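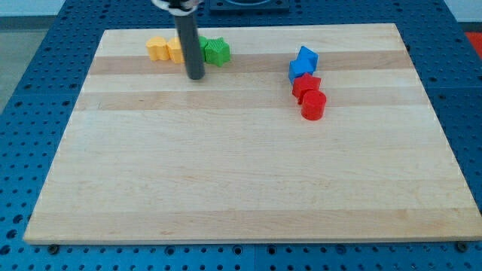
1/ Jornada de puertas abiertas en Brorgate. Hemos entrado en el turno de las 15, con una cola de más de 50 personas en la puerta. Dejo aquí mis notas.

2/ La demostración que más me ha gustado es la de clasificar bloques por color. Tablero de madera clara, piezas amarillas, verdes, azules y rojas, con formas de estrella, de cubo, de cilindro. Lo lleva Yolandi Buthelezi.

3/ Le pregunto por qué estrellas. Dice que un cubo se agarra bien casi de cualquier lado y una estrella no: según dónde cierres los dedos, gira.

4/ Las piezas pegadas entre sí son otro problema. El dedo tiene que entrar por un hueco que a veces no existe — entonces toca empujar primero y agarrar después.

5/ Llevan 239 intentos registrados desde March (así lo pone su hoja, en inglés). No me han dado el porcentaje de aciertos y no he insistido.

6/ Kilian Gruber explica la parte de Rukach, el programa de planificación. Charla corta, 4 diapositivas, bastante clara.

7/ El lunes repiten. Entrada libre, pero conviene llegar pronto — el aparcamiento es pequeño.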